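I have become a bit obsessed with lids. Jar lids, bottle lids, the little screw caps off the milk, the ones that roll under the fridge the second you put them down. If your kitchen table is anything like mine, you finish a jar, pop the lid down "for a second" and find it three days later behind the toaster. So I've been trying out a very simple habit, and I love it enough to write a whole page on it!

**The mug rule:** any lid or cap that comes off during cooking, crafts or breakfast goes straight into a mug on the table. One mug, always out, always the same one.
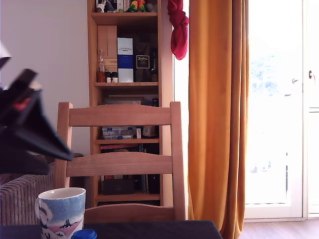
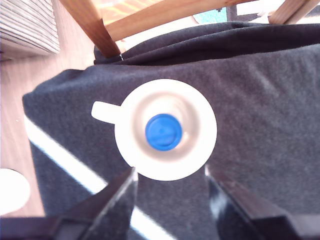 *A mug, a dark tablecloth and something round and blue.*

## Picking the mug

Almost any mug will do, but a few things make life easier:

- Go for a wide one. You want to get your fingers in and fish a cap out without tipping the lot over.
- A white or pale inside is brilliant. Coloured caps show up straight away.
- Use one you like looking at. Mine lives on the table all day, so I didn't want the chipped one from the back of the cupboard.
- Skip anything tall and narrow, unless you enjoy shaking things out onto the floor.

My friend Lwazi Shabalala uses a cereal bowl instead, which works nicely for big jar lids (the peanut butter size won't fit in a mug, I tried).

## Emptying it

Once a day, after the dishes. Lids with a jar go back on the jar, clean spares go in the drawer and the rest get sorted for recycling. Check what your council takes, as small plastic caps are often treated differently from bottles. Ours has a drop-off bin at the Endale community centre and I take a bag down whenever I'm going past.

Give sticky caps a proper wash first. Warm water, a drop of dish soap and an old toothbrush around the thread. Let them dry upside down on a tea towel, and don't put them away damp or the drawer will start to smell. Ask me how I know.

## While you're at it: the tablecloth

Dark cloths are wonderful for hiding tea drips and dreadful for crumbs and fluff. What works at our place:

1. Shake it outside before you wash it. Always!
2. Wash it inside out in cold water, on its own or with jeans.
3. Hang it in the shade so the colour doesn't fade.
4. Go over it with a damp rubber glove between washes. The fluff rolls up into little sausages, very satisfying.

If yours slides and bunches up on one side, put a strip of non-slip shelf liner underneath. I cut mine from an old roll and it hasn't budged since June.

## Spare caps worth keeping

I keep a few, well washed, for mixing dabs of paint, for standing under wobbly pot plants and for holding screws when I take something apart. A wide lid also makes a decent spoon rest. Sizwe Mathebula wrote in to say he has 177 of them saved for a mosaic on his garden fence, and I would very much like to see it when it's finished.

Next time I'm tackling the drawer where all the spares end up. Wish me luck, it barely opens.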